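Skerkport Office Swaps Lunch Throwaways For Shared Trays

Workers on the second floor of the Morris building in Skerkport now set their own table at noon. Tuvix, a small design firm, stopped buying disposable lunch sets in November and put out shared trays, spoons and chopsticks for everybody.

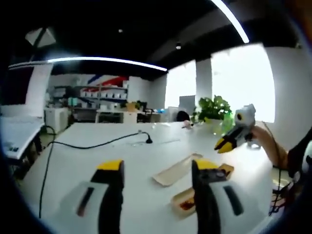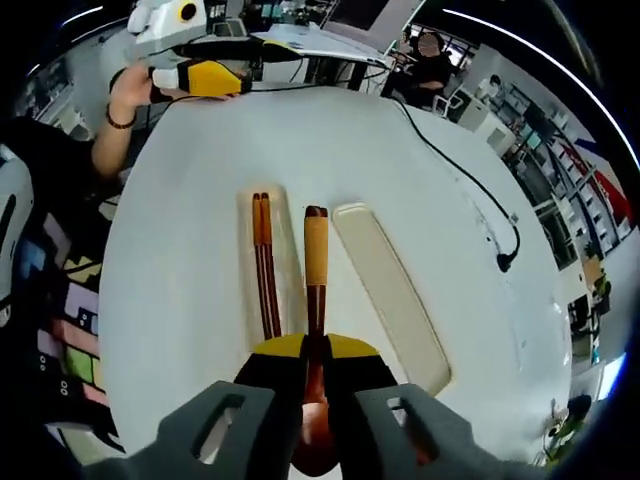
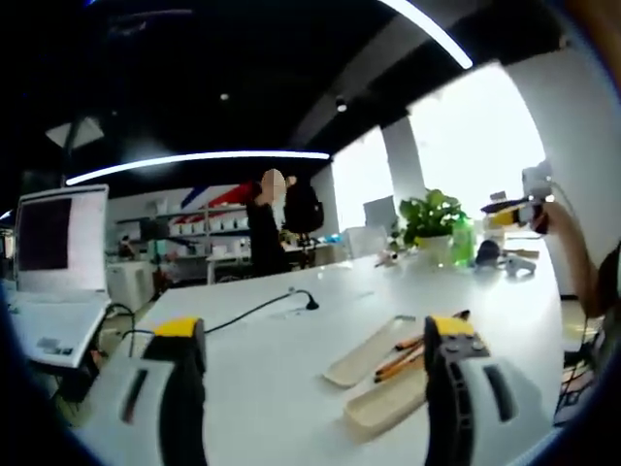 Trays on the white table at the Tuvix office in Skerkport.

The firm says it threw away 404 lunch sets last spring - most of them after one short meal. The new things are washed at 2 in the afternoon by whoever ate last. Five more offices on Wurkura Street have asked for the list of what was bought, and two of them want to begin before the end of winter.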